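December 29, 2022

Well, the week between the holidays is doing its usual thing where I have no idea what day it is until I look at my phone. Thursday, apparently. I slept until nine, ate a slice of cold pie standing up at the counter, and decided that today was the day I would finally deal with the winter coat situation and the letter from the Hardale library. I dealt with neither!

What I did instead was bake bread. I've been feeding this starter since May and it has been sulking ever since the cold came in. The kitchen gets down to a temperature I would call rude, and the poor thing just sits there in its jar with a few sad bubbles on top. So last night I put it in the oven with only the light on and went to bed, and this morning it had climbed right up to the lid. I was so pleased I said good morning to it out loud.

The recipe is the one from the back of the Lustby flour bag, the old bag, which I cut out and taped inside the cupboard door before they changed the packaging. It wants a two-hour rest and then another one after shaping, and I have been cheating on the second rest all year. Today I didn't cheat. I set the timer, I left the kitchen, I sat down on the couch with a blanket like a person with self-control.

Of course sitting still meant I went through the pictures on my laptop, which I'd promised myself I would sort before New Year's. So many blurry ones of soup. 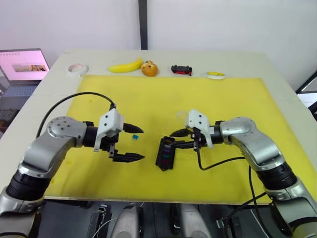
Yellow board, little teal cube. I like these colors together.

That yellow got me thinking about the kitchen again. I've been going back and forth on paint since we had that gray stretch in November, and I keep landing on something warm, a real egg yolk color, and then losing my nerve in the paint aisle at Foley and coming home with yet another sample pot of cream. I have five of them now, lined up on the windowsill. They all look the same once they're on the wall. Maybe January is the month I get brave. (I wrote exactly that sentence last January, I just checked.)

Anyway, the bread. It went in at half past one in the heavy pot with the lid on, and the smell got going fast. I stood there with the oven light on and watched it like television. It had split along the side instead of where I scored it, so it has a sort of lopsided grin, but it rose! A proper rise, the best since September. I let it cool for as long as I could stand, and then I had the heel with too much butter and then the slice after the heel with too much butter.

After that I thought I'd better go outside, so I walked down to Taretti to get coffee beans before they close for the long weekend. The sidewalks were all slush and I wore the wrong boots, naturally. They were out of the dark roast and gave me two little bags of something else to make up for it, which was kind. One of them smells like raisins. I walked home the long way past the pond and there were six ducks standing on the ice looking put out.

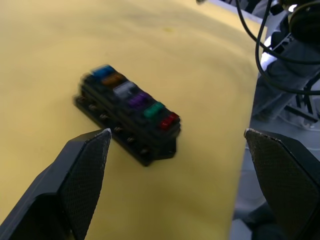

By the time I got in it was nearly dark and my socks were soaked through, so that was the end of being useful. I made lentil soup out of the ends of things - carrots, half an onion, that celery that had gone bendy - and ate it with more of the bread. I should freeze half the loaf tonight or I'll be eating toast for every meal until Sunday, although I can think of worse ways to finish out a year.

Starter is fed and back in the oven with the light on. I've put a note on the oven door so I don't preheat it by mistake, because I did that to the last one and I still feel bad. Tomorrow I'd like to try the seeded version, if there are enough sunflower seeds left, and I really do have to answer the library.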